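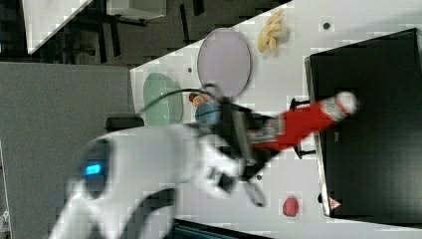 Field Setup

Section 4. Mounting and Scheduling the Drimetti Recorder

Read this section before the recorder leaves the office. It covers site choice, mounting, the recording schedule and the first check visit. Firmware updates and card formatting are covered in Section 3. Reading the finished files in Jirkora is covered in Section 6.

The settings given are for surveys of calling owls and nightjars. For frogs, use the same mounting steps and the schedule in the frog supplement. The Drimetti does not record bat calls. Its microphones do not reach the frequencies most bats use.

4.1 Before you go out

Check that you have the following for each recorder:

Recorder body with lid gasket fitted
Two microphones with foam covers
Four D-cell alkaline batteries, all of the same make and age
One formatted memory card, plus a spare
Tamihana tree strap, long or short
Site label and pencil
Hand lens or small flashlight for checking the gasket

Write the recorder number on the site label at this stage. The number is molded into the inside of the lid and is hard to read in low light.

Note: Do not use rechargeable cells in a recorder that will be out overnight in November or later. The battery gauge reads too high with these cells and the unit may stop without logging a fault.

4.2 Choosing a tree

1. Pick a live tree with a trunk that the strap can circle at least once. The long Tamihana strap fits trunks up to 170 cm around. The short strap fits trunks up to 73 cm.

2. Stay away from running water. A stream close to the recorder will mask low calls, and the large owls call low. If the survey plot has a stream through it, place the recorder on the upslope side and as far from the bank as the plot allows.

3. Check for loose bark, dead limbs overhead and used cavities. Do not strap across or just below a cavity, even one that looks empty. Choose another tree.

4. Clear small twigs and leaves from in front of both microphone positions. Leave everything else in place. Cutting live branches may need consent from the land manager.

Caution: Look for wasp nests and climbing vines that irritate the skin before you reach behind the trunk to pass the strap.

4.3 Mounting the recorder

1. Thread the strap through both slots on the back plate. The printed side faces out.

2. Hold the recorder at chest height with the lid facing you and pass the free end of the strap around the trunk.

3. Feed the free end through the buckle and pull until the back plate stops moving when pushed from the side. On smooth bark, add a second turn if the strap is long enough.

4. Fold the spare strap and tuck it under the rubber keeper. A loose end will tap on the case in wind and show up on every file.

5. Screw in the left microphone, then the right. Finger tight is enough. Pliers will crack the collar.

6. Push a foam cover over each microphone until it meets the case.

7. Record the compass direction of the left microphone on the site label.

Note: In places with deer or cattle, mount the recorder above the height they can reach. Animals chew the foam covers for the salt left by hands. Gloves help.
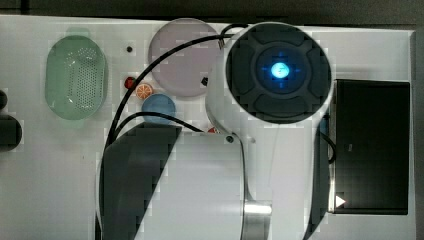

4.4 Setting the schedule

The recorder ships with three stored schedules. Schedule A is continuous from dusk to dawn. Schedule B records in blocks through the night. Schedule C is blank and can be filled in by the user.

1. Open the lid and move the power switch to SET.

2. Wait for the clock to appear. If it shows dashes, the clock cell is flat and must be replaced before going further. See Section 3.

3. Set the local time. Do not adjust for daylight saving time if the survey will run across the change. Write "standard time" on the label.

4. Enter the site position. The recorder uses it to work out sunset and sunrise. A position good to the nearest whole degree gives times close enough for most surveys.

5. Select SCHEDULE, then B.

6. Set the block length to 13 minutes. This is the length Jirkora expects when it sorts files from an owl survey. Other lengths will import, but each folder has to be tagged by hand.

7. Set gain to MEDIUM on both channels. Use HIGH only in closed forest with no road noise. Files recorded at high gain beside a road will clip and cannot be repaired afterward.

8. Press SAVE. The display shows the start time of the first block.

9. Compare the start time with local sunset. An error of several hours usually means that the longitude was entered as east in place of west.

10. Move the power switch to RUN and close the lid. Both latches should snap. Run a finger around the seam to feel for pinched gasket.

Caution: Changing the schedule after files have been written starts a new folder but keeps the old site name. Swap the card first.

4.5 Test call

Stand at least ten paces from the recorder and clap three times, then speak the site name, the recorder number and the time. This marks the start of the deployment. To capture it, hold the TEST button on the underside of the case until the light flashes, then step away. The test file is saved apart from the survey files.

Do not play owl calls as a test. Playback can draw territorial birds off a nest and will affect the results of that night.

4.6 First check visit

Visit the recorder after the first full night, in daylight. At the Levville plots, where access is by a gated track, this visit may be combined with the setup of the next recorder in the line.

1. Press CHECK. The display shows battery level, free space and number of files.

2. If the file count is zero, open the lid and confirm that the switch is at RUN.

3. If free space has dropped by more than a quarter, the recorder is on Schedule A. Repeat 4.4 from step 5 with a fresh card.

4. Tighten the strap. New webbing stretches when it first gets wet.

5. Replace any foam cover that is torn, soaked through or missing.

6. Enter the visit on the back of the site label.

4.7 Faults during setup

Display stays blank: Check that the batteries face the right way. The two inner cells are reversed from the outer pair.

CARD shown on display: The card is locked, full or not formatted.

MIC L or MIC R shown on display: Remove the microphone, dry the contacts and refit. If the message comes back, swap left and right. A message that moves with the microphone means the microphone is bad.

Clock loses time overnight: Replace the clock cell. Files already recorded can be shifted in Jirkora under Import, Time Offset.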